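Session 3: folding and storing dark jersey
Course: Looking After Clothes, Nurport evening programme

Bring this sheet back with you next time, please, as I've only printed enough for one each and the photocopier is on its last legs.

## Where we'd got to

Last time we did washing, and I went on far too long about temperatures (sorry!). The short version for dark cotton is 30 degrees, inside out, and don't stuff the drum. If you're weighing out soap flakes from the Dridesance packet, go by the table on the back and ignore the scoop, which is hopeless.

So now we've got a clean, dry pile of dark things and we'd like to put them away without them looking as though they've been slept in. I love this bit. I know some of you don't, and I'm not going to convert everybody in one evening, but do give it a go.

## Picking the thing up

Most creases in a folded top are put there before the folding begins. We grab a handful from the middle of the heap, it comes up bunched, and then we squash it flat and wonder why it's lumpy. 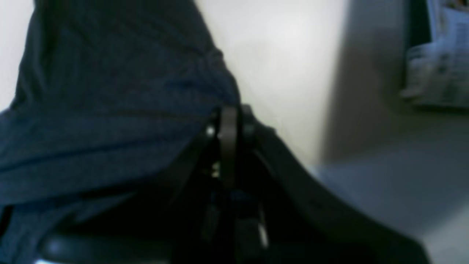

What I'd like you to try is finding an edge first. Any edge will do: hem, sleeve, neck. Run it between your fingers until you reach a seam, then follow the seam to a corner or a shoulder. It feels slow for the first few goes, and then your hands start doing it while you're thinking about supper. With navy and black it's much easier to feel for the seam than to look for it, particularly under the lights in our room.

Jersey is a knit, so it stretches. Lift a heavy top by one point for long enough and you'll pull that point out of shape. Two hands, please, and keep them fairly close together until the whole thing is clear of the pile.

## Which way up?

Printed tops want a bit of thought. A print is a layer sitting on the cloth, and if you put a hard crease across it and leave it at the bottom of a drawer all winter, it may well crack along the line. I've ruined two favourites that way. Find out where the print is before you decide on your folds, even if it's only a small one.

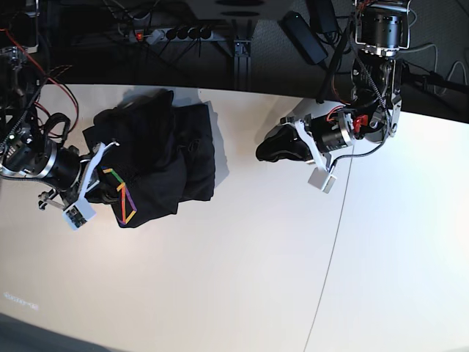

I usually go for thirds lengthways, with the sleeves tucked back, then in half from the bottom. If a fold is going to land on the print, shift everything over a little and have uneven thirds. It'll still sit in the drawer perfectly happily! The Min method (the one with the little upright parcels, page 443 in the big course book) is lovely for plain tops but I find it too tight for printed ones.

## Spreading out

Give yourself plenty of table. A bed is too soft, and your knees are fine for socks but no good for this.
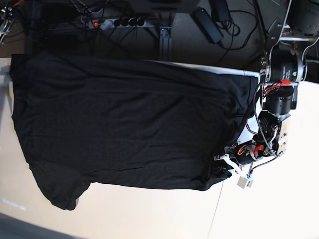
Smoothing goes from the centre outwards, with a flat palm and not much pressure. Don't go backwards and forwards, as you'll only push the slack into a new place. A black short-sleeved T-shirt on a pale table is about the nicest thing to practise on, as the outline is so clear, and you can see straight away that there's still a long diagonal fold through the middle of the body to deal with. Hold one corner down, stroke across the fold towards the far side, then do the sleeves last. If you do the sleeves first they'll move, and you'll have it all to do again.

## For next time

- Fold one plain top and one printed top, and leave them in a drawer until we meet.
- Read the Vatier leaflet on moths, both sides.
- Bring a jumper. Anything under 400 grams is fine, and it doesn't matter if it's bobbly.

We'll start with the jumpers and do hangers after the tea break.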